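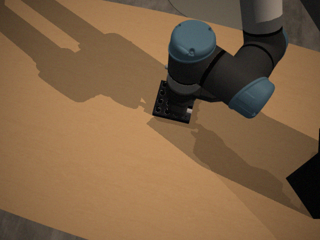 Computer rendering: a robot arm over a wooden tabletop.

News > Migration and Displacement > Estville

Print this page | E-mail this page

Estville opens registration for families leaving the lower Fang

27 May 2022

Families who lost their homes or farmland to flooding along the lower Fang River can now register for resettlement in Estville, the town council and the relief agency Florkico announced.

Registration is open at the former grain office on the Nokthorpe road and will stay open through the end of July. Families do not need to have identity papers with them to start a claim. Staff will open a file with whatever a household can provide, including school records, clinic cards or a letter from a village head, and will help people apply for replacement documents.

The Fang has broken its banks in three of the last nine rainy seasons. After the most recent flood, salt water pushed up the channel from the coast and stayed in the fields for weeks. Farmers in the villages below Nokthorpe told Florkico field staff that rice seedlings planted afterward turned yellow and died. Many households had already sent one or more adults to find work in town, and a growing number have now left altogether.

Most of those who moved are living with relatives or renting single rooms near the Estville market. Others are camped on the high ground beside the Nokthorpe pumping station, where water is trucked in and the nearest clinic is 15 kilometers away by an unpaved road. Florkico said families at the pumping station will be seen first, and a mobile team will go there so that older people and parents with small children do not have to make the trip.

Under the plan, registered households may choose between two kinds of help. The first is a serviced plot on council land east of Estville, with a basic house frame, a latrine and a shared water point. The second is a rent payment for families who want to stay where they are in town. A household can change its choice until a contract is signed. Neither option requires a family to give up its claim to land on the river.

That last point was added after public meetings in Nokthorpe this spring. Residents said they feared that accepting a plot in town would be treated as proof that they had abandoned their fields. The council has agreed to keep a written record of each family's holding, with a sketch of its boundaries, and to give the family a stamped copy. The record does not settle disputes between neighbors, which will still go to the district land office.

Work remains to be done on the plots. The access road has been graded but has no drains, and the water main stops short of the eastern edge of the site. The council said no family will be moved in before the water is connected. It did not give a completion date.

Schools are another concern. The primary school closest to the site already teaches in shifts, and parents at the meetings asked whether their children would be turned away. The council said children from the river villages may enroll at any point in the term without a transfer letter. Florkico will pay for temporary classrooms, desks and books, and is recruiting teachers who have themselves been displaced.

Not everyone wants to go. Fishing households in particular have said that a plot so far from the water is of little use to them, and several have asked for raised houses and a stronger embankment instead. The council said that repairs to the embankment at Nokthorpe are part of a separate budget and will continue whether or not families move. Florkico is drawing up a smaller program for those who stay, which would include boat storage above the flood line, rainwater tanks and seed that can stand some salt in the soil.

The agency said it would publish the number of registered households once the first round of visits is complete. Names and personal details will not be released.

People who want to register should bring every member of the household if possible. A relative may register on behalf of someone who is ill or working away. There is no charge at any stage, and anyone who is asked for money should report it at the grain office or to Florkico staff at the pumping station.

Print this page | E-mail this page

News Reports Programs Countries Jobs Contact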